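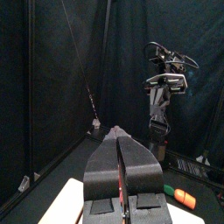

The collecting team at Ongart works in one long room on the second floor, and when I came there the working day had already started. I was invited to speak with the person who leads the data collection, and we agreed that I would write down the conversation without names, as is the rule of the company. We spoke between the sessions, standing, with our coats on, for the heating was under repair. I asked first what makes one example better than another, and the answer began with a toy carrot that was lying on the dark tabletop next to the gripper. "Take such a carrot," the team leader said. "A person picks it up without a thought. Our operator must decide whether to come from the green end or from the middle, how wide to open the fingers, and how fast to go down. The model will see all these decisions, also the bad ones."

The project is called Rivimon, and its purpose is to teach one learning system many small household tasks. The system is not programmed for each of them. An operator moves the arms from a distance, the cameras and the joints are recorded at the same time, and afterward the recording is used as an example. In Ongart they call one such recording an episode.

I wanted to know how many episodes are needed for one task. The team leader did not like this question very much.

"Everybody asks for this number. For the simple picking we planned 500 episodes and we stopped at 651. The additional ones came because we changed the positions of the objects too little in the first weeks. The model learned the place on the table very well, and it did not learn the object. We had to go back and collect with more variety."

This happened in February, and it seems to be still a sensitive matter in the team. The earlier plan was written by engineers who had never operated the arms themselves. Now everyone who writes a task must first perform it for one full morning. I was told that the descriptions of tasks have become much shorter after this change.

We talked a long time about mistakes. I had supposed that an episode with a mistake is thrown away, but it depends on the kind of mistake.

"If the operator drops the object, looks for it, takes it again and finishes, we keep it," the team leader explained. "For us this is a valuable example. The robot will also drop things, and it should know what to do next. But if the operator hesitates, moves left, moves right, and waits in the air for several seconds, we mark it and it goes to a separate folder. Hesitation is learned very easily. We had once a model which always stopped above the object before grasping, as if it was thinking. It was copying one of our operators."

"And what did you say to the operator?"

"Nothing bad. We asked for more pauses between the episodes and fewer pauses inside them."

An operator collects for 40 minutes and then must rest. The limit was longer before, but the quality went down in the last part of the session, and this could be measured from the speed of the joints. On the best day of the team there were 108 accepted episodes. The team leader does not wish to repeat that day, for the review of the recordings took the following two days.

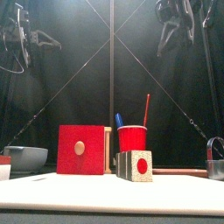 Many objects on one table are not always a good thing, according to one of the operators, who joined us at this point and who would prefer to begin each new task with only two objects and add the others later. The team leader listened to this patiently, and it was clear that they had discussed it before.

"I understand the wish," the team leader answered. "But in a real kitchen the cup stands near other things. If there is a cup with a marker in it, and a bowl, and a pot at the side, then the model must learn which of them belongs to the task and which does not. If we collect with a clean table, we only move the difficulty to a later time."

The operator agreed with the aim and not with the order. With two arms, the operator said, most of the effort goes into keeping the second arm out of the way of the first, and a crowded table makes a beginner careful and slow. Slow episodes are exactly what the reviewers do not accept.

They found, I think, a compromise while I was standing there. A new operator will do the first 76 episodes of a task with fewer objects, and these will be labeled as a separate group. If the model becomes worse because of them, they can be removed.

My last questions were about the second site, in Gargate, which will start collecting with the same arms. The tasks will be the same but the objects will be bought locally, from whatever shops there are. I asked if this does not create disorder in the data.

"It creates disorder, yes, and I hope enough of it," said the team leader. "Our cups were all bought by one person in one afternoon. The people in Gargate will buy other cups. What worries me more is the instructions. The same sentence, 'put the cup away,' is understood here as moving it to the side. There they may put it into a box. Both are correct, but we must write down which one we meant."

For this reason two operators will travel to Gargate for the first week and collect together with the new team. The list of instructions is being rewritten now, and each sentence gets a short note on where the object should be at the end. When I left, they were still discussing the word "next to."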